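Vallside – vanity box and tabletop items

Page prepared by Corina Anghel, January 31, 2022

The gallery covers the storage pieces and small goods used on the light table at Vallside. The main item is a white vanity box with a mirror, small drawers with gold knobs, and an open side compartment for bottles and brushes. Other goods come and go between setups.

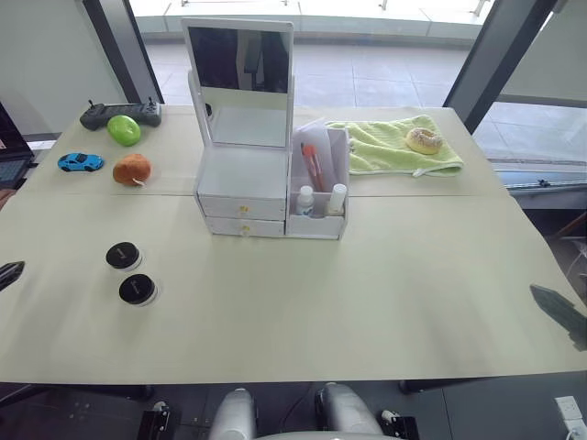 Vanity box at center back, green terry towel to the right, blue toy car and game controller or remote to the left.
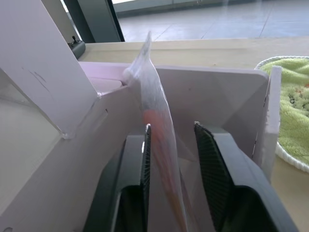
Pink cardboard box, open, with a carrot-like object in a clear plastic bag.
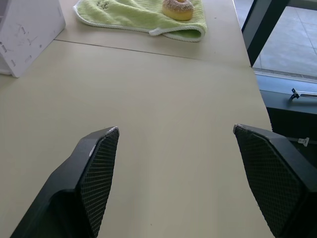
Table surface, with the towel and a ring donut near the back.

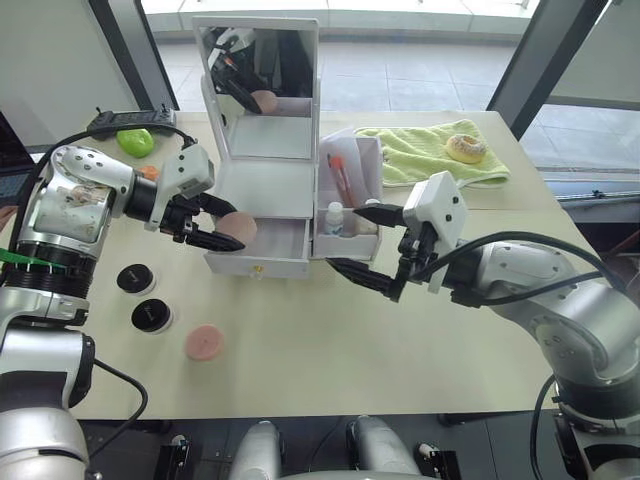
Drawer pulled out, round pink makeup sponge in front of it.

The item list for the table runs to 14 lines and is kept by Hannelore Voß. Soft goods are stored flat on the lower shelf. Bottles are stored upright with caps closed – the Cirar tray has dividers for this. Small loose items go in the Clindora bins, 2 per shelf, with the label facing out.

Bin labels were reprinted in August. The old ones used a different numbering and should be thrown away if found. Corrections to the list go to Hannelore by the end of the week.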